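Search this book

Chapter 3
Trademarks: Who Owns a Name?

Think of the last time you grabbed a favorite snack without reading the label. A color, a shape, a word in a certain kind of lettering — that was enough! Trademark law grew up around this everyday habit, and it's one of the liveliest corners of intellectual property.

Suppose Khrystyna Yurchenko sells soap under the name Kellex, and a shop in Greladley starts selling its own soap as "Kellecks." Can she stop it? Would it matter if the shop sold bicycles instead? 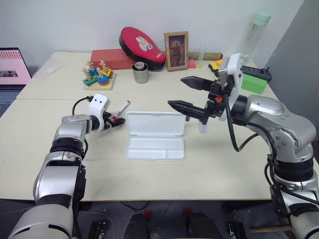

Figure 3.2 A white marker pen with a red cap, held in a black gripper.

We'll work through both questions, then turn to the wonderful puzzle of how an ordinary word becomes a mark. Keep Chapter 2 handy, as we'll lean on its account of copyright.

14 comments · 20 shares
We use cookies to remember your page. Accept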